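Search this site Search
Enter keywords

The Viola Section Moves to Osthorpe

Sep 11, 2021
By Saimi Rantala
8 minute read

I was the worst viola player in the room, and I'd like that on the record before I start telling you how well the week went.

The room was the old grain hall at Osthorpe, where Ásdís Lauritsen runs a summer course for string players who have let things slide. I had let things slide for a very long time. I played all through high school, played badly through two years of college, and then put the viola under a bed, where it stayed through three apartments and one marriage. When I finally opened the case in April the bridge had fallen over and the A string had given up completely. I took it to a repair shop in Julport, paid $399 (more than I paid for my first car!), and signed up for the course the same evening so I couldn't talk myself out of it.

There were a lot of us. The hall seats 433 for concerts, but with the chairs stacked and the whole orchestra spread across the floor it felt like a school gym on picture day. Ásdís put the violas right in the middle, in front of the winds, which I'd never seen done. She told us it was because she wanted to hear whether we were counting. We weren't, at first.

The first rehearsal

I don't know what I expected. Something gentle, I guess, maybe a few scales and a nice talk about posture. Instead she handed out the slow movement of a symphony by Pentti Lindqvist, who lives a few miles up the road and writes viola parts like a man settling a score. It opens with eleven bars of nothing but us. No cellos to hide behind, no tune floating over the top, just eight violas holding a chord that keeps sliding a half step away from wherever you've put your fingers.

We played it through once and it was awful. Ásdís put down her baton, drank some water, and said, "Okay, good, now you've met it." Then we did it again, only the bottom two notes, for twenty minutes. My bow arm was shaking by the end. My stand partner, Toivo Keskinen, leaned over and whispered that he hadn't been this nervous since his driving test, and he's seventy-one.

Toivo turned out to be the best luck of my week. He played in a dance band for years before switching to viola, so his rhythm is rock solid and his shifting is, in his words, a rumor. Mine's the other way around. By Tuesday we had worked out a deal where I listened for pitch and he tapped his foot, very softly, against the leg of my chair.

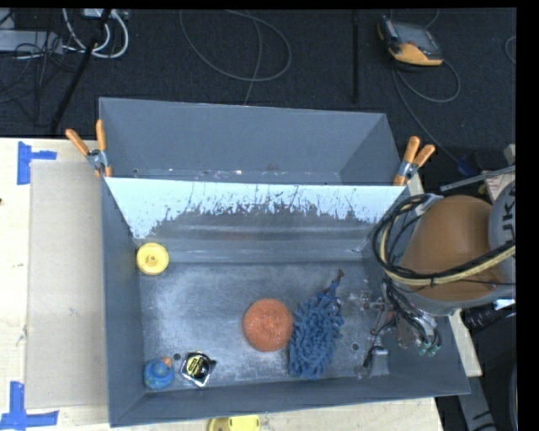
Learning to play quietly

If you've never tried to play softly on a viola in a big stone room, let me tell you, it's miserable. Loud is easy. You lean in, the string speaks, everyone smiles. Soft means the bow skates around and the sound comes out like somebody breathing through a sock. Villads Toft, who coached the lower strings, had us practice with the bow held way up past the balance point, which feels like trying to write your name with a broom. Then he'd let us go back to a normal grip and suddenly there was all this control! I still do it every morning while the coffee brews.

He had strong opinions about rosin, too. I'd been using a cake so old that it had a crater in it. He looked at it, looked at me, and gave me half of his.

We also had sectionals after lunch, which I dreaded and ended up loving. Villads made each of us play the opening alone, going down the line, and then in pairs, and then all together with our eyes shut. On Thursday, with our eyes shut, the chord locked. I felt it in my collarbone. Somebody behind me laughed out loud, and we lost it again right away, but we'd had it.

Saturday night

The concert was full, or close to it. Pentti sat in the fourth row with his coat on. I'd like to say I wasn't scared, but I put my mute on backwards and had to fix it during the applause for Ásdís. Then she raised her hands, and she looked straight at the violas, and there was Toivo's foot on my chair leg, one, two, three.

We got the chord. It wobbled in bar six (me, I'm afraid) and came back in bar seven, and then the cellos crept in underneath and I could breathe. Pentti came backstage afterward and shook hands with every one of us. He told me bar six had sounded more interesting than what he wrote, and I've decided to take it as a compliment.

I've joined a community orchestra since then. We rehearse on Wednesdays, the parking is terrible, and I've already written to Ásdís to ask for a spot next summer. Toivo has asked for the chair next to mine.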